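小镇艺术节期间在剧团打短工，第二周开始就撑不住了，大家怎么熬过来的？

版块：演出与节庆 › 参与者互助
标签：艺术节、历史小镇、讲解演员、疲劳、排班

发帖人：山路十八拐
发表于 9/23/19

今年夏天我在Hallarora的老街做讲解演员，从六月干到上周收尾。平时的日程还算正常，上午两场街头讲解，下午一场在旧邮局里的小戏，中间帮礼品店看一会儿柜台。问题出在艺术节那几天。镇上常住人口1568人，艺术节一来，街上停满了车，面包店中午就卖空，我们的场次从三场加到五场，晚上还有音乐会和工作坊，同事们都想去，我也想去。

结果是第二周嗓子哑了，台词开始串，有一场把矿主和牧师的词说反了。领队没有批评我，但是我自己很不舒服。明年Clellstead那边的剧团问我要不要过去，他们的艺术节更长，一共11天，所以想先问清楚几件事：

一是加场期间怎么安排休息，是跟领队谈减场，还是自己硬撑？
二是晚上的活动到底去不去？不去觉得亏，去了第二天起不来。
三是那边的剧团让演员兼做儿童手工工作坊，我没带过，不知道要准备到什么程度。

住宿是集体宿舍，两人一间，隔音一般。工资按周算，加场有补贴，不多。

Gráinne Tully 的回答

我在类似的镇子做过几个夏天，先演员后来管排班，按你的顺序说。

减场的事要在签约前谈，到了现场再谈就晚了。艺术节期间每个人都是满的，你少一场，就得有人多一场，领队即使同意，别人心里也会有想法。签之前问三件事：艺术节期间每天最多几场，两场之间最少隔多久，有没有替补。如果对方说不出替补是谁，那就是没有替补。Mondeck的剧团是把最长的那出戏在艺术节期间停掉，换成短的，我觉得这个办法比加人实用，你可以问问Clellstead是否愿意这样做。

嗓子方面，户外讲解不要跟街上的乐队比音量。找一面墙背靠着站，让观众围近一点，声音会省很多。哑了就停，哪怕停一天。我见过硬撑的，后来整个九月都说不出整句话。含片有点用，主要还是少说话，吃饭的时候也少说。

晚上的活动，我的做法是艺术节开始前拿到节目单，圈出两个真正想看的，其余一概不去。圈好以后把那两天的次日早场跟人换掉，换班要写在排班表上，口头说好的经常忘。还有一点，大部分乐队会在下午有一次试音，从旁边走过也能听到几首。

宿舍的问题没有太好的办法，带耳塞。跟室友早一点说清楚几点关灯。

工作坊我多写几句，因为很多演员在这上面吃亏。你以为是带孩子剪剪贴贴，实际上累人的是找东西和收东西。材料乱放，一节课有一半时间在找剪刀。我们后来的规矩是桌面先分区，用胶带贴出来，每个区放什么固定下来，换人带课也不用重新交接。

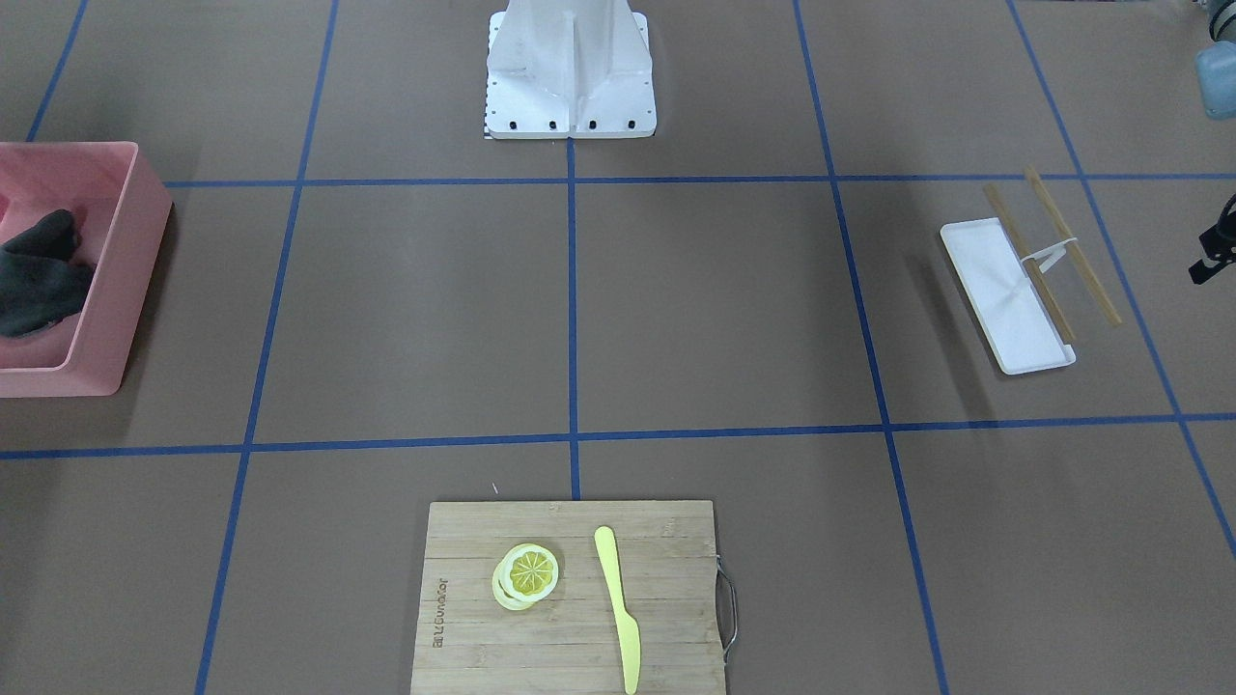
工作坊准备清单

1. 提前一天看场地。问清楚有没有水池，没有的话就不要安排颜料，改成纸和蜡笔。

2. 人数写在门口。艺术节的家长会一直往里送孩子，没有上限就收不住。到了人数就请他们等下一节，语气客气，但是不要破例。

3. 一节课只做一样东西。做纸灯笼就只做纸灯笼，做得快的孩子可以再做一个。

4. 自己先做一遍，计时，然后把时间乘以2。

5. 留出收拾的时间，并且写进排班表。很多地方默认你下课就能去演下一场，其实你还在地上捡纸屑。

6. 穿戏服带课的话，袖子要能挽上去。胶水沾到租来的戏服上，清洗费可能算你的，这一条也要在合同里看一下。

最后，Clellstead的艺术节我没有参加过，11天确实偏长。问一下中间有没有全团休息的日子，如果没有，我个人会犹豫。

补充一条：有人私信问我合同里戏服那一项一般怎么写。各家不同，常见的是写“正常磨损除外”。胶水和颜料算不算正常磨损，最好让对方用邮件回复你，留着。

老茶缸 的回答

多喝水，早睡。年轻人熬几天没事的，我们那时候搭台拆台都是自己来，也没见谁倒下。晚上的音乐会一定要去，一年就一次。

Konrad Baran 的回答

楼上说的早睡和晚上一定要去听音乐会，这两条不太好同时做到。

我不是演员，在Onu开咖啡馆，艺术节期间也忙，说点后勤上的经验，供参考。

吃饭要提前解决。艺术节那几天镇上的店中午都排队，你两场之间如果只有四十分钟，排队就排没了。我店里会给剧团的人留餐，前一天晚上说一声就行，不少店都愿意这么做，只是没有写出来，你得自己去问。不好意思问的话，让领队统一去谈。实在不行就自己煮一锅饭，分好放冰箱，用两三天。

鞋子。老街是碎石路或者木板路，戏服配的鞋底一般很薄，里面垫一双厚鞋垫，观众看不出来。这是常来喝咖啡的演员告诉我的，我自己站柜台也垫。

钱的方面，加场补贴要按场记下来，自己记一份，日期和场次都写上。有一年隔壁剧团跟会计对不上账，差了1000块，最后是靠一个演员的小本子对清楚的。

工作坊我不懂，按Gráinne说的来就好。

发帖人 山路十八拐 的回复

谢谢各位。已经给Clellstead写了邮件，问了每天的场次上限、替补和中间休息日。对方回复说每天最多四场，替补有一位，休息日还在讨论。戏服那一条我忘了问，今天补一封。工作坊他们说有水池，每节课的人数还没有定，我会请他们先定下来再签。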